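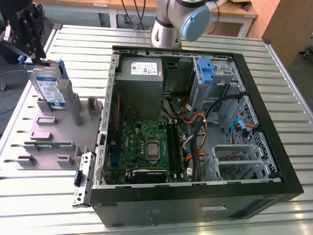

I went to the Prolano showroom open day in November mostly because Ayane Fujimoto had a spare pass, and partly because my rowing machine at home squeaks so loudly that my downstairs neighbor has started knocking. I figured I'd poke around for an hour, try a few things, eat a free granola bar. I stayed until they started stacking the chairs.

The place is bigger than it looks from the parking lot. They've got the rowers and bikes up front by the windows, then the treadmills, then a whole back room of cable stations and racks that I'd have walked right past if Ayane hadn't dragged me in there. We signed in at the desk, got our little stickers (mine fell off in the first ten minutes) and were handed over to Qianru Ding, who runs the floor and talks even faster than I do, which was fun.

First up was the Yook, their new rower. I wanted to hate it! I've had my old one for years and I'm loyal to it, squeak and all. But the seat is wide, the handle doesn't dig into your palms, and the foot straps stay where you put them. I did a 2258-meter piece on it, a silly distance I picked because I was chatting and forgot to stop at 2000. My back felt fine afterward. The screen is a bit much, though. There are five different pages you can flip through and I only ever want one, with my pace in big numbers.

The Lollent bike was less my thing. Ayane loved it, so take this with a grain of salt, but I couldn't get the saddle where I wanted it and the pedals felt close together. She did a hill program and came off grinning and bright red. I did six minutes and went looking for water.

At eleven they ran a class in the back room, taught by Mitra Rahimi. It was kettlebells, then a step section, then something on the floor with sliders that I'd rather not talk about. There were 43 of us in there and it got warm. Mitra was great, very calm, kept coming over to fix my shoulders without making me feel like a lost cause. I could have used a bit more room, and the music speaker was right by my ear the whole time.

After lunch (wraps, decent, the hummus ones went first) Zhenhua Xiao gave a talk on looking after home equipment. I took real notes. Wipe the rail after every row, check the bolts once a month, keep the treadmill belt centered, don't shove the whole thing against a radiator. I asked about my squeak and he wanted to know when I'd last oiled the chain. I had to say never. A man behind me laughed and then admitted he hadn't either.

The Yook was $671 with the open day discount, and I stood next to it for a good long while. I didn't buy it. I bought chain oil and a mat.

Parking is free but fills up before ten, so get there early if you go to the spring one. Bring indoor shoes, they do check. Ayane has already put her name down for Mitra's morning class and is working on me to do the same.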